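Filed under: Everyday Science, Ages 8 to 11

Why Do Clothes Get Wrinkles?

You put on a shirt in the morning and it is smooth. At lunch there are already small lines in it, most of all at the elbows.
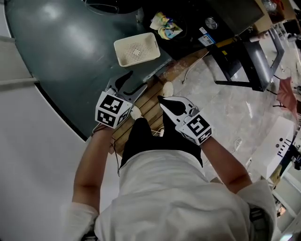
Lindalva Caldeira wrote to us that her school shirt is always ironed on Sunday evening and always wrinkled on Monday, even when she sits very still, and she wants to know what the shirt is doing all this time. It is a good question, and to answer it we must look at things that are much too small for our eyes.

Let us take cotton first. Cotton comes from a plant. The soft white hairs around its seeds are spun into thread, and the thread is woven into cloth. Each hair is made of very long molecules, which are called cellulose. A molecule is a group of atoms that hold together. You can imagine the cellulose molecules like cooked spaghetti lying side by side on a plate.

Between these long molecules there are weak connections. Scientists call them hydrogen bonds. One such bond is easy to break, but in a piece of cloth there are so many of them that together they keep the cloth in its shape.

Now you bend your arm. The cloth inside your elbow is folded and pressed. Some of the weak bonds break, and the molecules slide a little. If you keep your arm like this for a long time, new bonds are made in the new position. When you stretch your arm again, the cloth remembers the fold.

Water makes this much easier. Water molecules are small and they go in between the long cellulose molecules, where they push the bonds apart. Your skin gives off a little water all day, also when you don't feel that you sweat. So the back of a shirt, which is warm and a bit damp and pressed against a chair, is a very good place for wrinkles.

Why does the iron help? It does the same thing in the other direction. The heat lets the molecules move more freely, and the steam brings water between them. Water boils at 100 degrees Celsius at sea level, and the plate of the iron is hotter than this, so the water quickly leaves again. While the cloth lies flat under the iron, the new bonds are made flat too.

Not all cloth is the same. Wool is hair from sheep, and its fibers are curly like small springs, so a wool sweater often becomes smooth again if you hang it up overnight. Polyester is made in factories. It takes in very little water, and for this reason it stays smooth longer. Linen comes from the flax plant and wrinkles even more than cotton does. My grandmother in Kalness had 4 linen tablecloths and she ironed them all before each holiday.

Try it at home

You need two old cotton handkerchiefs. Leave one dry and make the other one a little wet. Squeeze each into a ball, put a heavy book on both and wait until the next morning. Then open them carefully and compare the lines. You can do it again with a piece of polyester and write down which one changed the least.

Please do not use the iron without an adult.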